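Maren Learning Centers to Open Second Location in Wencombe This April

Saturday building sessions, a lending shelf and a quieter room for younger children are all part of the plan

WENCOMBE – 1/27/25 – Maren Learning Centers, the family-run after-school program that has been a fixture on the east side of Wencombe for 11 years, is delighted to announce that it will open a second location in April, in the former Akyol furniture showroom across from the public library. Families can begin signing up for spring places right away, and everyone in town, whether they have children in the program or not, is warmly invited to come in and have a look around during opening week.

It has been a long time coming, and we are grateful for the patience of every parent who has put a name on the waiting list and kept cheerfully asking how things were going. Our first center began in two rooms above a bakery, with a handful of borrowed tables and more than 40 board games that had been collected over the years from yard sales and generous neighbors. It has grown a good deal since then, but the idea has stayed the same. Children come in after school, have something to eat, finish their homework if they have any, and then spend the rest of the afternoon making things with their hands.

The new center will have space for 28 children each afternoon, from kindergarten through sixth grade. The big front windows of the showroom are staying just as they are, and the long back room, which used to hold sofas, will become the building room. Readers who bought their first couch there may be pleased to hear that the old green front door is staying too, with a fresh coat of paint and a handle that small hands can reach.

At the heart of the afternoon program is Gusorach, the building course that our own teaching staff has put together and fussed over for several years now. Children work with simple flat pieces, string, cardboard and paper, and they learn how shapes hold together, why a triangle stays stiff when a square leans over, and how a row of crossed bars can be made to stretch and fold. There are no grades and no prizes. A child who wants to spend three weeks on one bridge is welcome to do so, and quite a few have.
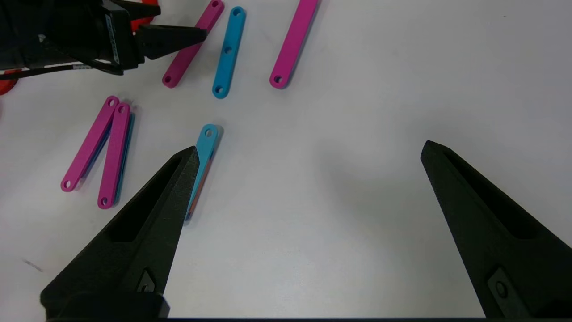 Younger builders usually start with a single shape and a question or two from the teacher, while the older ones tend to arrive with a plan already drawn in the margin of a school notebook. We like to mix the ages for part of the afternoon, as the fifth graders turn out to be very kind and very strict instructors. Parents often tell us that the talk carries on in the car, through dinner and sometimes well past bedtime – for which we can only say that we are sorry and also rather pleased.

Opening a second location also gives us room for some things that families have been requesting for a long while. Saturday building sessions will be open to any child in Wencombe, with a parent or grandparent along to help, and there is no need to be enrolled in the weekday program. A lending shelf near the entrance will let families take home games, puzzles and building sets for two weeks at a time, in the same way they would borrow a book from the library across the street. And for the children who have had a long and noisy day at school already, there will be a smaller room with rugs, picture books and low lamps, where it is perfectly all right to do nothing much at all.

The original center will carry on exactly as before, with the same hours and the same teachers. Families already enrolled there do not need to do anything, although brothers and sisters may attend different locations if that makes the pickup run easier. Snacks at both centers will be prepared fresh each day, and our kitchen staff is glad to talk with parents about allergies and fussy eaters. Reduced fees are available at both centers, and the form is a single page that can be filled out at the front desk.

We would also like to say a heartfelt thank-you to the Akyol family, who looked after the building beautifully for so long and who have left us a sturdy workbench that would not fit through the door anyway. It will be used every day.

Sign-up forms for the new center are available now at the front desk of our east side location during regular hours. Opening week dates will be posted on the doors of both centers, along with the Saturday schedule.

About Maren Learning Centers

Maren Learning Centers offers after-school care, homework help and hands-on building classes for children from kindergarten through sixth grade. The program is family-owned and based in Wencombe. Gusorach is the name of its own building course, taught at all Maren locations.

Press and community inquiries are welcome in person or by telephone at the east side center, weekday afternoons.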